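2020年9月18日　星期五

早上到得早，先把五号台的夹爪开机自检跑了一遍，左右都过了。昨天换下来的那根线还放在抽屉里，没贴标签，我补贴了一张。

今天的任务还是杯子和篮子：右手夹住不锈钢内胆的杯子，从绿色铁丝篮那里拿起来，放到桌子另一边，左手备用。计划录90条。前面很顺，一条二十来秒，中间除了喝水没有停过。

问题出在十点多。右手夹爪夹着杯子往上抬，抬到一半，手指自己松了，杯子掉在桌面上，滚了半圈，停在篮子旁边。杯子没坏，桌面上多了一个小白点。我当时扳机是扣着的，没有松手，这一点我很确定。屏幕上的开合度却从夹紧直接跳到全开，过了不到一秒又跳回来。日志里报的是1623，手册上写的是“编码器通信超时”，处理办法只有一句：检查连接，重新上电。

照着做了。断电，拔线，看针脚，没有歪的，插回去，重新上电，自检又过了。接着录，第10条的时候又来了一次，这回杯子还没离开桌面，没摔着。

于是停下来找规律。我把右手固定在桌上不动，让夹爪反复开合，跑了十分钟，一次都没报。再拿起来做正常动作，手腕往外翻的时候，又报了。来回试了几遍，只要手腕外翻，线绕过手背的那一段就会绷紧，报错基本都在这个时候。问题应该在线上，或者在线进夹爪的接头那里，和夹爪本体的关系不大。

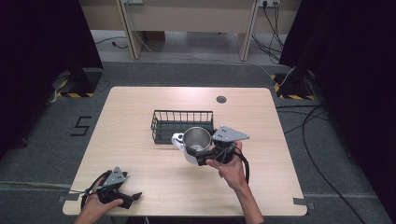 处理过程

一、先把右手的线从接头往后多放出一段，让它自然垂一个弯，不再贴着手背走。放长以后做外翻动作，报错少了，但没有完全消失。

二、把左右两根线对调。对调后右手正常，左手外翻时报1623。到这里可以定了，是线的问题，夹爪没事。

三、换新线。库房里Rastogi的线只剩一根，接头比原来的紧，插的时候费了点劲。换好以后左右各做了一轮外翻，没有再报。坏线剪了一小段热缩管看，靠近接头的地方外皮已经发白，里面的屏蔽层断了几股。这种线标的弯折寿命最多2000次，按我们每天的录法，用不了多久就到了。四月份那批同时装上去的线，我觉得都应该查一遍。

四、上午录的数据全部标为待查。手指松开的那两条直接作废，其余的要对着日志看有没有短时间的跳变。有几条画面上看着是好的，但开合度曲线里有一个很窄的尖，这种留下来会更麻烦。

下午给Zula的支持邮箱写了信，附了日志和坏线的照片，问了两件事：一是通信超时的时候，夹爪为什么默认张开，能不能改成保持最后位置；二是有没有更耐弯的线。四点多收到回复，说默认张开是出于安全考虑，怕夹住手。这个道理我认，可是夹着东西的时候突然张开，也是一种不安全。今天是个杯子，空的。下周Tutstead那边的任务单里有装了水的容器，我在单子上写了意见，建议线没查完之前先不做。

Nalstead站上个月也报过类似的故障，当时记成了“操作员误松扳机”。我把今天的记录转过去了，请他们重新看一下那几条日志。如果也是线的原因，那条结论得改。

五点以后又录了一小时，没有再报错。今天总共没录够，差的下周一补。走之前把坏线装袋，写上编号和日期，放在上面那层，没有扔。

明天休息。

读者评论（4）

夹爪党：我们也碰到过1623，查了三天才查到线上。外翻那个动作确实最伤线。

路过：默认张开这个设定跟我们这边的正好相反，我们是保持，结果有一次真夹到手指，后来加了急停。各有各的问题。

小桌板：请问新线的接头紧是正常的吗？我插的时候都怕把针脚顶弯。

作者回复 小桌板：我手里这根是偏紧，对准了慢慢推能到底。别左右晃。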